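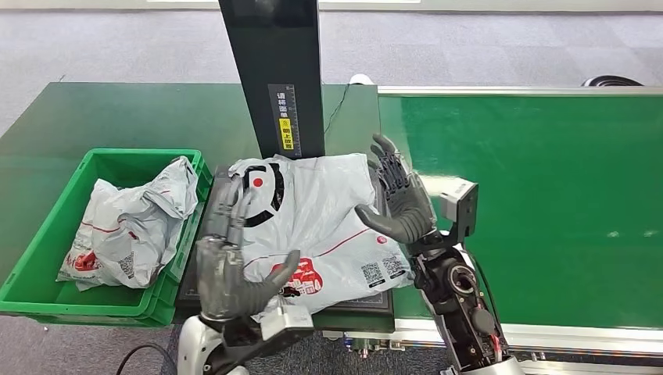 Weighing and packing mailer bags at home

Plastic mailer bags are cheap, light and hard to tear, and for clothes, bedding or anything else that won't break they do a better job than a box. Most of the trouble people have with them comes down to the weight being wrong or the label not scanning.

Set the scale up first
Put it on a hard, level table. Carpet and soft mats give low readings. Switch it on with nothing on the platform, wait for the zero, then start. If the zero drifts, move the scale away from fans and open windows before you blame the battery.

A flat platform scale is easier to use than a kitchen one with a bowl, as a full mailer will flop over the sides of a bowl and touch the worktop. Lay the bag flat in the middle with all of it clear of the table. Take your hands right off before you read the number.

Weigh it sealed
Weigh the parcel when it is completely finished, label and all. A bag, a sheet of tissue and a returns slip add some 18 grams, and that can be enough to tip you into the next price band. We sent 2,267 parcels from the Cerkton workroom last year and nearly every surcharge was on something weighed before it was packed.

Squeeze the air out
Fold the item to the width of the bag, slide it to the bottom, and press from the closed end towards the opening. Peel the strip only when the bag is flat. Trapped air makes the parcel thicker, and thickness is charged for as well. A ruler fixed to an upright next to the scale saves hunting for a tape measure.

Labels
Stick the label on the flattest part of the bag, away from the seams. Codes must not run over a fold — a crease through the bars is the usual reason for a failed scan. Smooth from the centre outwards with a dry cloth. Don't put clear tape over a code, it shines.

Reusing bags
Old mailers are fine for a second trip if the seams are sound. Cover or black out every old code, including the small ones near the edges. Keep used bags in a plastic crate at the end of the table and throw out any with holes.

In July we pack before 11 in the morning, as the glue strips go soft in the heat.

7 comments
18 shares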